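Counter displays for small shops: notes for the Wednesday session

Slot is 15 minutes, questions after. Jayson Cruzado on the projector, Hala Atallah taking questions from the back.

Opening

Say who we are and which shops we worked with. Polat is the corner shop by the station, Brodeck is the garden centre café. Both wanted more sales at the till and neither had room for another stand on the floor.

Give the Polat numbers early. Before the change they sold 1,134 bars and boxes from the counter in May. Don't give the later figure yet, it comes at the end.

The rack

We chose clear acrylic with stepped compartments. You can get it in wood or wire. Clear plastic keeps the counter looking light and the customer sees the packets first. Mention that it shows scratches, so clean it with a soft cloth and never with kitchen spray.

Chocolate bars go flat, in a compartment of their own. Snickers are easy because people know the wrapper from a distance. Small boxes go next to them with an end panel showing. Shortbread goes on the highest tier, where a bigger box doesn't hide anything.
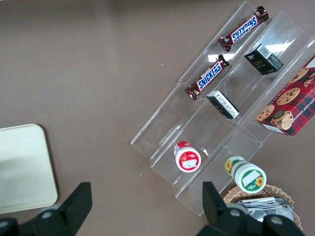

Keep one kind of product to a compartment. At Brodeck the staff were dropping loose mints in with the bars, and by the afternoon customers had stopped looking. Hala can tell the story about the mints if there is time.

Lighting. Shiny plastic under a ceiling lamp gives glare. Stand where the customer stands and look. Turning the rack a little usually sorts it out.

Filling up

Twice a day is enough for most shops. Pull old stock forward, put new stock behind, check dates on the biscuits. Boxes with a barcode on the end should go back the same way round each time, it saves fiddling at the scanner.

Ask the room: who fills their own counter display? Wait for hands.

Costs

Darkov supplied the racks for both shops. Delivery took longer than they said. The Derkness one was cheaper but too deep for a narrow counter, we measured it and sent it back.

Results

Polat, same month a year later: nearly 3,000. They also changed their opening hours, so say that plainly before somebody asks.

Leave the order form on the table by the door. Jayson has 90 copies.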